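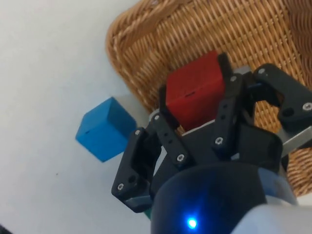 Chiamaka Tamuno
Staff writer, enterprise software

Furniture chain Venter has finished moving its stores and warehouses off a payroll and scheduling system it had run for 18 years, the company said.

The Plarkthorpe-based retailer switched 3611 employees to Letix, a hosted workforce management service, over a period of 90 days. Store staff went first, followed by warehouse and delivery crews. Head office moved last, in December.

Under the old system, shift managers built schedules in spreadsheets and emailed them to a central team, which typed the hours into payroll by hand. Corrections often took until the next pay cycle to show up.

"People were paid late for overtime, and they let us know it," said Tolera Teshome, head of business systems at Venter. "We wanted one place where the hours go in and the pay comes out."

Employees can now swap shifts and request time off from their phones. Teshome said 2459 of them had logged in to the mobile app by the end of the first month. The rest use shared terminals in break rooms, and Venter has no plans to remove those.

The move was not free of problems. Holiday balances for part-time staff were carried over incorrectly at several stores -- the old system stored them in hours and the new one in days -- and had to be checked against paper records. Two delivery depots went back to the old schedules for a week while this was fixed.

Consulting firm Bundow handled the data transfer and trained store managers. Venter did not say what it paid for the project.

The retailer plans to connect Letix to its hiring software next, starting with seasonal warehouse jobs.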